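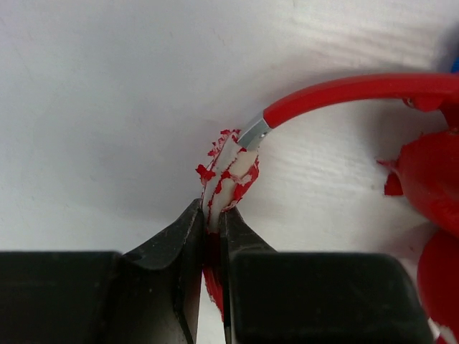
Handout 4: Jackets, Cores and Ferrules

Course: Handling and Finishing Small Parts
Instructor: Dalal Saliba
Lab assistant: Thierry Roussel

Last week we stayed with rigid stock. Today we get to my favorite material in the whole course, the flexible kind: tubing, sleeved cord, jacketed cable, anything with a skin on the outside and something different underneath. Two materials in one piece means two sets of habits, and they rarely agree with each other!

Some words we will use all session

Jacket: the outer layer, usually the colored one. It may be bonded to what is inside or it may slide freely, and you should find out which before you pick up a tool.

Core: whatever the jacket covers. White or natural cores are wonderful for learning on, as every scrap of leftover color shows against them.

Ferrule: a short metal band around the piece. Some people say sleeve or collar, and I will take any of the three on the quiz sheet.

Transition: the place where the covered length ends and the bare length starts. Put a ferrule there and you have a tidy stop for your eye and your blade.

Reading a stripped end

Before you judge a finished end as good or bad, spend a full minute looking at it. Turn it under the bench lamp. A clean strip leaves a core of even thickness with a crisp edge at the transition. A scraped one is much more interesting. Look for flakes still sitting on the core, for curls of jacket that have folded back on themselves, and for fine splinters standing up near the ferrule. Each kind of leftover gets its own line on your sheet.

Flakes mean the jacket came away in pieces. Curls mean it stretched first and then let go. Splinters close to the metal are the ones people miss, and they catch on everything, including your gloves. Leen Hakim's group last January found them with a scrap of nylon stocking pulled lightly along the piece, and I have borrowed the trick ever since.

Check the shape too. A core that has been squeezed often ends up slightly bent, and a bent core will not seat straight in a fitting. Roll it on the bench — if it wobbles, write that down.

Clean your jaws

Color travels. Soft jacket material smears onto the inner faces of whatever is holding it, and then from there onto the next piece. Wipe between samples with a dry cloth, and go into the narrow gap as well as over the outside. Bright jackets are a gift here, you can see every bit you left behind.

Bench work for today

Work in pairs. Take one length from the Batgate tray and one from the Flurkau tray, and tape down a sheet of white paper so that crumbs show up.

1. Sketch the end at twice its real size. Mark the jacket, ferrule and core.
2. Run the stocking test and circle every snag on your sketch.
3. Roll test. Straight or bent?
4. Wipe the jaws, then look at the cloth.
5. Swap pieces with another pair and do it all again without seeing their sketch.

The sheet is marked out of 100. Sketches count for 60, so take your time over them. Anayeli Tovar has spare pencils.

For next time: read the Obeidat chapter on end fittings and bring one jacketed cord from home that you don't mind cutting up. Old curtain cords are terrific.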